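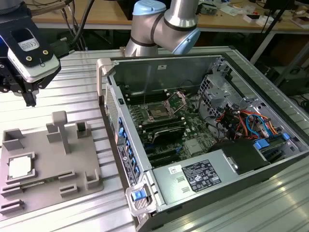
The PC-building corner at the Koltow workshop has moved along a lot since December! Genivaldo Fagundes and Wilma Martens want two robot arms to put the main parts into a desktop computer, starting with the processor and the memory. Plenty of the effort so far has gone into the gray 3D-printed tray next to the tower, where the CPU waits in its own pocket so the gripper always knows where to look. Wilma is on version 14 of that tray and swears she isn't finished (we believe her).

Memory sticks get the same treatment, only in slots instead of a pocket. Long, thin and light, they like to tip over, and the early holders were too shallow to stop them.
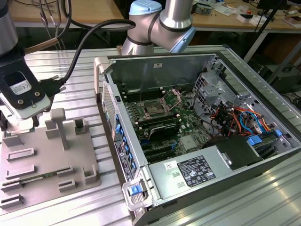 Tower on its side, socket open, memory in its holder.

Most of the questions we get at the bench are about the processor. Genivaldo runs that part at a crawl, and for good reason: once the gripper is down over the board with that square of silver above the socket, a tiny error in angle matters a great deal. He has written 61 short motion routines for this one step and keeps 2 of them. The rest live in a folder called Huma, after his cat.

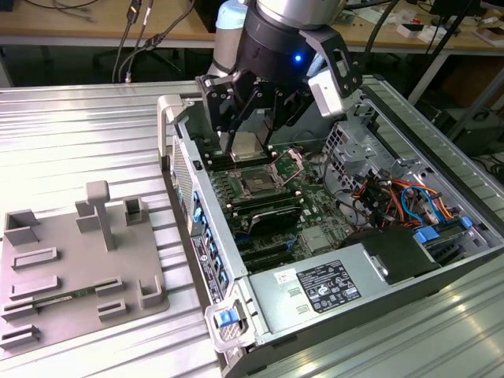
Cables are the next headache, and a fun one. Thijs Hendriks would like the arms to plug in a drive by summer, but look at the red, orange and yellow bundle by the drive cage and you'll see why Wilma wants it tied back first! They're still arguing it out, very cheerfully, over coffee.
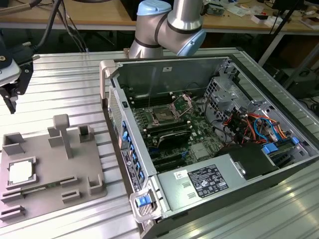

If you'd like to join in, there's lots to do that needs no robot experience at all. Wilma could use people who enjoy drawing small plastic parts, especially a new take on the tall T-shaped post on the tray, which she'd like to print in one piece with a thicker foot. Old desktop towers are welcome too, working or dead. Talk to Jeanine Kramer at the front desk.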